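Stimari returns to Fekville with a play about coming home

July 18, 2019

I've been pestering people about this one since February, so forgive me if I gabble a bit. Stimari, the small touring company that did the lighthouse play a couple of summers back, is bringing its new piece to the old drill hall in Fekville, and it's about a soldier who comes home and can't sleep in a bed.

It's called The Quiet Billet, and it was written by Houshang Fallahi, who served as an army medic before he ever picked up a script. I sat in on a read-through last week (on a very hard chair, with very good biscuits) and came out feeling rather wobbly. There's no battle in it at all. You get a kitchen, a sister who talks too much, and a man called Kiani who has taken to sleeping on the landing with his boots on. The war only turns up in odd corners - a dropped tray, a long silence over the washing-up, a phone he won't answer.

I asked Fallahi whether Kiani was really him. He laughed and said everyone asks that, and that Kiani is a much better cook. Then he went a bit quieter. "People wanted me to be either fine or ruined," he told me. "I was mostly bored and cross, and I missed my friends. I couldn't find a play about that, so I had a go."

Bahman Bakhtiari plays the lead, and if you saw him in Hollport last year you'll know he can do an awful lot by just standing still. The sister gets most of the laughs, and there are plenty of them, I promise! My favourite scene is an argument over whose turn it is to ring the council. It goes on far longer than it should and somehow ends with both of them on the floor looking for a button.

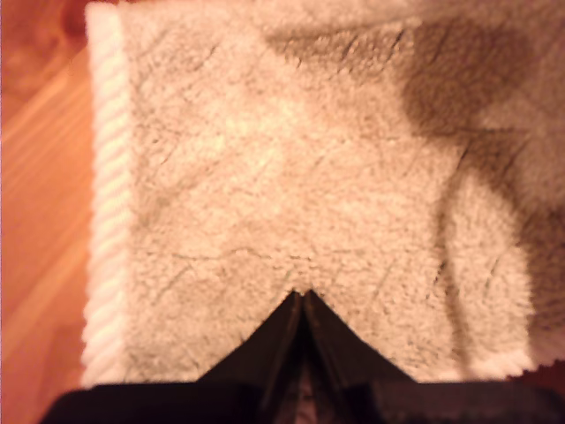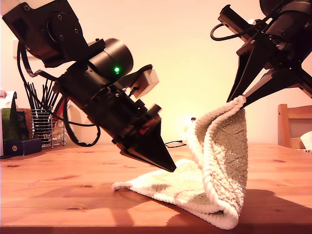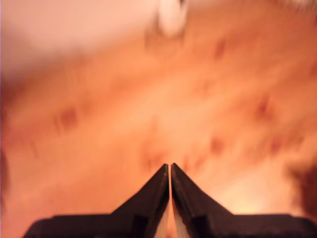 Dates and tickets

The play runs for 11 nights, starting a fortnight from now, with doors at seven. Tickets are £13, and anyone who has served, or lives with someone who has, can get in for half that. You don't need to show any paperwork, just say so when you book. The hall seats 83 with the new rows in, so I wouldn't hang about.

It lasts an hour and a half with no interval. The company has put a warning on the posters about sudden noise and talk of suicide, and you can slip out and come back in whenever you like. There's a side room with the kettle on if you'd rather sit out a scene.

After Fekville the show moves to Hollport, and Fallahi would love to take it further. That depends on money, as ever. They've raised some £4000 towards a longer tour and are still short, so there'll be a bucket at the door and I shall be glaring at anyone who walks past it.

One more thing. On the last night there's a chat with Fallahi and Bakhtiari after the show, and I've been asked to do the questions. I'm nervous already. If there's something you'd like me to put to them, drop me a line through the usual address and I'll try to squeeze it in - short ones have the best chance, and please, no more asking whether Kiani is real.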